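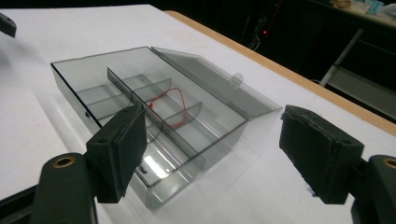

**Guides › Open days and visits**

# How to prepare a table demonstration with the hand-held gripper

By Geum-ok Wi

Last May we had our first open day at the Ostton workshop, and I was responsible for the gripper table. Since then I have been asked several times how to do the same in another place, so I write it down here. The guide is for a small team with one table and visitors who have never held such a tool before.

## What you need

- one hand-held gripper, with its camera already tested
- a table with a plain, light top
- a shallow box with a hinged lid and compartments
- a few light things to put in it, for example a short piece of coloured wire
- a screen where visitors can follow the camera view
- spare finger pads and the small screwdriver

For the box we use a smoky-grey transparent one. It is more difficult than a box in solid colour, and I recommend it for exactly this reason. The white table shows through the walls, the lamp makes glare on the bottom, and visitors see on the screen how hard it can be to find the dividers. A red wire is good inside it, the colour is easy to notice even from the back row.

## Before the visitors come

1. Clean the table top and the box. Fingerprints on clear plastic look very big on the screen.
2. Check both finger pads. A pad with a slightly frayed face can still hold a thin wire, but if a piece is hanging off, change it.
3. Put the box at an angle to the edge of the table, with the lid open and leaning away from the person who holds the gripper.
4. Place the wire in one of the cells at the wider side of the box. Bend it first into a loose loop. A straight wire lies flat and the pads only push it along.
5. Do the whole task yourself two times, and look at the screen while you do it.

If you have a lamp that can be moved, try it now. Trudy Hoani from the Kjærgaard group puts hers low and to the side. I prefer mine high, so we do not agree on this.

## Showing the task

Stand so that your shoulder does not hide the box. Start with the fingers wide open, one on each side, and wait a moment there. People need time to understand that the picture on the screen is coming from the tool in your hand.

Then go down slowly over the cell, close the fingers on the top of the loop and lift straight up. Do not pull to the side — the dividers are thin, and the whole box will move with you. Carry the wire to the long channel at the front and let it go close to the floor of the box. To finish, push the lid with the outside of one finger until the latch catches.

Speak little while the fingers are moving. I explain before and after, and I keep quiet in between.

## When a visitor tries

Give the tool with the fingers open and let the person feel the weight first. Most adults hold it too near the table. Children usually hold it too high and then come down fast, so keep one hand close to the box.

Each person gets two tries. At Ostton we wanted to be generous and had no limit, and the queue reached the door of the Zinano room. Rima Hakim had to bring chairs.

If the wire falls outside the box, leave it there and let the visitor pick it up from the table with the gripper. It is easier than taking it from a cell, and they go away happy.

## Small problems

**The picture on the screen stops.** Check the cable at the tool side first, then restart the viewer. Ours needs port 2485, which I always forget to write on the card.

**The box slides.** Put a small piece of non-slip mat under it, cut smaller than the box.

**The lid falls closed.** Open it further, or ask a colleague to hold it. We tried tape, and the tape was visible from everywhere.

The printed card for visitors is in the Endulik folder, sheet 1066. Eyvindur Thorlacius has the file if you need to change the language.

*Last changed 24 January 2022*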